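Open day at Cakurgate – who went, and what did you make of it?
Robots at home board > Visits and shows

dorota_m
Posted 29/08/2025
Well, I finally got myself to the Cakurgate open day after missing the last one, and I'm so glad I did! Hanan Mahasneh did the welcome and let us stay far longer than the programme said. The bit I liked best was the tidying demonstration, with the two-fingered hand-held grippers at an ordinary desk. A coiled white cable, a power strip, a couple of model kit boxes – it could be my son's room. 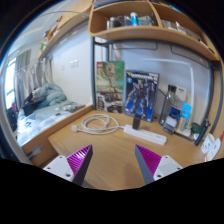 Re: Open day at Cakurgate

kettle_and_cogs
Lovely to read, Dorota, and I'm pleased you had a nice time, but I came away a bit flat. I travelled 60 miles hoping to see a robot do the job by itself, and this is a tool with a person on the other end. The leaflet might have said so. (The soup was very good, mind.)

Oliwia K
I think that's rather harsh, kettle. Lamduan Luangrath explained in her talk that the hand-held part comes first, and I found it far more interesting than the big arm at Drestetti, where we all stood behind a rope. I'd have happily watched those ribbed pink fingers all afternoon – cables are horrid things to pick up, even for me!
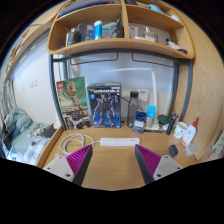 Fingers open over the desk, power strip just beyond. The Groot box is at the back, next to the Gundam one.

kettle_and_cogs
Fair enough about the rope. I still say a leaflet should tell you what you're getting.

dorota_m
I'll grant you the leaflet. Is anyone going to the October one? I have room for two in the car from Hernent, and I'll bring a flask.

Oliwia K
Yes please, one seat for me.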